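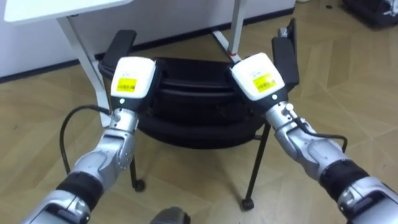 Two robot arms over a black office chair.

I have stopped soaking beans, and I think most home cooks should stop too.

My mother soaked hers overnight in the big enamel pot, and so did every cookbook I owned until a few years ago. The reasons given were always the same. Soaking saves fuel, it helps the beans cook evenly, and it makes them easier on the stomach. The first of these is true. A soaked pot of navy beans was done 26 minutes sooner on my stove than an unsoaked one. If you are standing over the pot, that matters. I am usually in another room with the radio on.

The second depends on the beans. Old beans cook badly whatever you do to them. I had a bag of Radonjić white beans at the back of the cupboard that stayed chalky in the middle after a full night in water and most of an afternoon on the heat. Fresh ones from the same company, put straight in the pot, came out creamy all the way through. Buy from a shop that sells a lot of beans and you have fixed most of the problem.

As for the stomach, I can only report from my own table. My neighbor Snežana Hoxha swears she can tell the difference. I served her both kinds on different evenings and she guessed wrong once and right once, so we left it there.

What you lose by soaking is flavor. The water you pour off is brown for a reason, and with black beans it takes much of the color along with it. An unsoaked pot makes its own broth, thick enough to eat with bread. Put in an onion cut in half, a bay leaf and a good spoonful of oil. Salt at the start – the old warning about tough skins has never held up in my kitchen. Keep the water an inch above the beans and the heat low.

Zorica Nikolovski wrote to me after my last piece on this and said I was being unfair to chickpeas. She has a point. Chickpeas are hard enough that the wait gets long, and for hummus I still soak them. The same goes for the large dried favas they sell at the market in Rindau, which need their skins slipped off anyway.

For the rest, I would leave the bowl in the cupboard. Half the time I only decide on beans at noon, and under the old rule that meant no beans until tomorrow. Now it means supper is a little late.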